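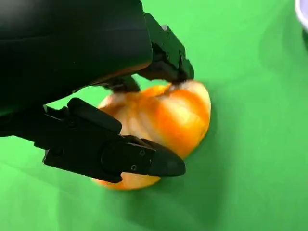
2 min read

Care of the Gripper at the Produce Station
Workshop Tips, Gralten Training Kitchen

The fingers of the gripper should be cleaned at the end of every session in which food has been handled. Disconnect power to the arm first. Wipe both fingers from the housing toward the tips with a damp, lint-free cloth, then dry them. Do not spray cleaner directly at the joints between the fingers.

Residue tends to collect between the stacked plates. A soft nylon brush is suitable for these gaps; metal picks are not permitted.

The two small screws on the side of the lower finger should be checked every 7 days. Use the hand driver kept in the Skakard drawer – power drivers are not to be used on the fingers. A screw that will not hold is to be replaced and entered in the station log.

Lumpy items such as bell peppers are a good test of alignment. Close the fingers slowly and look at where each tip meets the skin. If one tip arrives well before the other, stop and repeat the centering routine on page 19 of the station manual.

Green work covers should be smoothed flat before the arm is restarted. Folds can shift an item during the approach. Keep bowls outside the marked reach of the fingers.

Replacement finger pads are held at the Drinerberg store under stock number 460.

Page reviewed 10 May 2024. Next review: August.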